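Getting marker off things: what I believe and what I don't
Posted by Pramila Grewal, 7/4/25

Every cleaning page on the internet has a list of things that take marker out of anything. Toothpaste, hairspray, milk, a cut potato. I have a kitchen table, a refrigerator, a workbench and relatives who write on all of them, so over the spring I tried a good many of these. Most were a waste of groceries.

First, find out what you've got. "Marker" covers whiteboard markers, washable kids' markers, permanent markers and paint pens, and the tip that works on one does nothing to the next. If the barrel says water-based, try water before you try anything out of a spray bottle. You'd be surprised how many articles skip water. I suppose there's nothing to sell you.

Rubbing alcohol. This one I believe. Put it on a white cotton rag, dab, turn the rag, dab again. Don't pour it. It will take permanent marker off glass, glazed tile and most hard plastic. It will also take the shine off shellac and some painted furniture, so try it underneath or at the back first and leave it 5 minutes before you look. Keep it away from the stove and open a window.

Toothpaste. People swear by it. It's a mild abrasive, so yes, if you rub long enough the mark goes, and so does the gloss. I did one corner of a shelf with it in March and I can still find that corner by running my thumb over it.

Hairspray. Worked when hairspray was mostly alcohol. Read the can. Mine left the mark where it was and added a sticky patch.

Scribbling over it with a whiteboard marker. I didn't expect much from this, but on a real whiteboard it does lift old permanent ink. Go over the line, wipe while it's fresh, repeat. On anything with a grain or a texture you'll just have two colors to clean.

Melamine sponges. Same complaint as toothpaste. Fine on a scuffed baseboard. I wouldn't let one near a glossy countertop, whatever the package says.

Milk. No. I soaked a dish towel in it for 12 hours and got a dish towel with a stain that also smelled.

The "miracle" removers. I bought 2, Zurner and Skamier, the second one at nearly double the price. Both smell like rubbing alcohol with perfume in it, and I couldn't tell the rags apart afterward. Ustier sells a stain pen that I was told to try. It may do something for shirts. It did nothing for mine.

Patterned tabletops deserve a word. A mottled beige or stone-look top is sold as forgiving, and it does hide crumbs. It also hides marker, so you wipe the spot you can see and miss the rest until the sun comes in low. Wipe the whole top, then get your eye down near the level of the surface and look across it. If it's real stone, leave the vinegar in the cupboard.

As for storage, I've read that markers must lie flat, and that they must stand cap down. Go by what the maker prints on the barrel. A cap pushed on until it clicks matters more than either, and a marker that has dried out isn't coming back for long, hot water trick or no hot water trick.

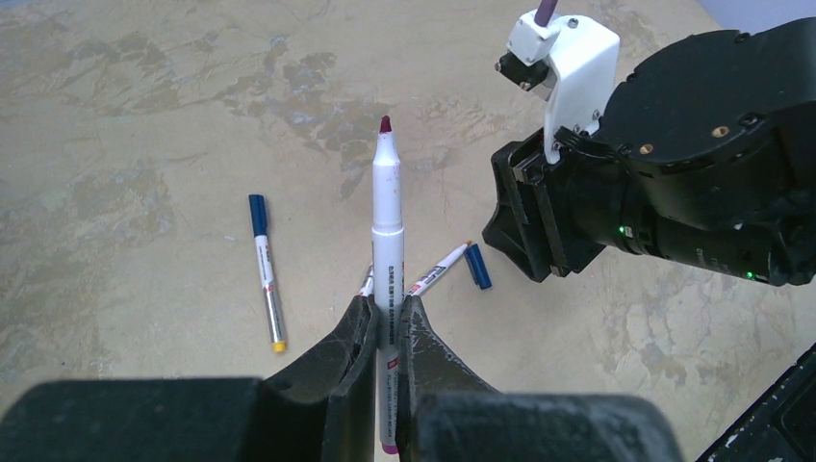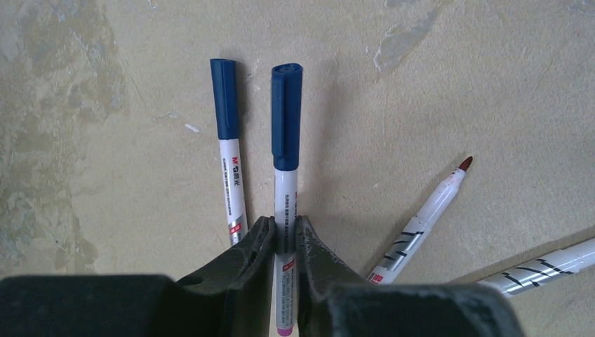

White-barreled markers on a mottled beige surface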